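Notes for the short fiction talk — keep water nearby, don't read the whole thing out loud!

Opening. Say hi, thank Octavian Ursu for the invite, get the phones joke out of the way (skip it if the room is cold). Then straight into the first line of "Steritz," slowly, and stop. Let them sit with it a second. Ask who wants to hear the second line. If fewer than half the hands go up, fine, I can use that too.

What I want to talk about is starting in the middle. My first draft of Steritz had 1286 words before the ferry sank. I had the ticket office, I had Pesonen's breakfast (two eggs, and I was very proud of those eggs), I had a whole paragraph on what her brother thought about boats. Then I gave it to Costel Văduva, and he drew a line under the sentence where the water comes in over the car deck and wrote "hello" next to it. That was his entire note.

So I cut down to there. And then I had a new problem — people were scared on page one but they didn't care who was scared. Read the second version here, the short bit, up to the lifeboat. Ask what they know about Pesonen at this point. Usually somebody says "she's wet." 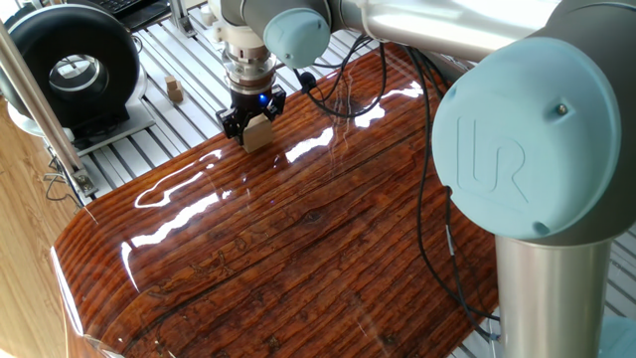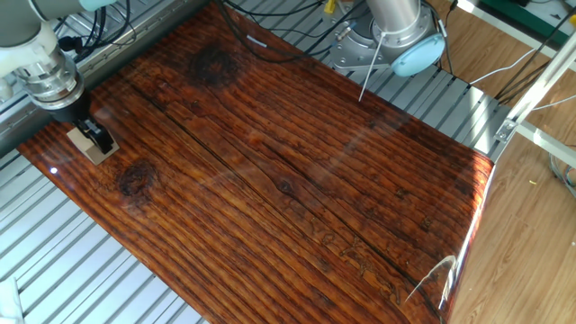
OK, so how I got her back in. I took one thing from the cut pages, the argument with her brother, and gave her 69 words of it while she's trying to get the life jacket buckled. She's still mad at him! Her hands don't work and she's thinking up a comeback. Read that part and do it fast, it falls flat if I go slow.

Blackouts. I have to be careful because I know people in this room love them (so did I). The trouble with "and then everything went dark" is that the reader gets sent out of the room just when it gets good. In my third draft Pesonen passed out and woke up on the beach at Gistum, and I skipped the whole swim. Why did I skip it? I didn't know how to write a swim. Tell the story about me in the town pool with my jacket on and the lifeguard blowing the whistle.

Exercise, if there's time. Everybody takes a story they've got with them and finds the first sentence where something can't be undone. Count the words in front of it. Mine was terrible, so they can shout theirs out without feeling bad. Then write a new opening from that spot, 161 words, no flashback longer than one sentence. Give them until the coffee shows up.

If they ask about endings, I have the Polel story, the one with the two lighthouses. Don't start it with less than ten minutes left.

Questions. Somebody will ask about prologues. I like prologues, I just don't like mine. Leave the handout by the door on the way out, and give Octavian his pen back.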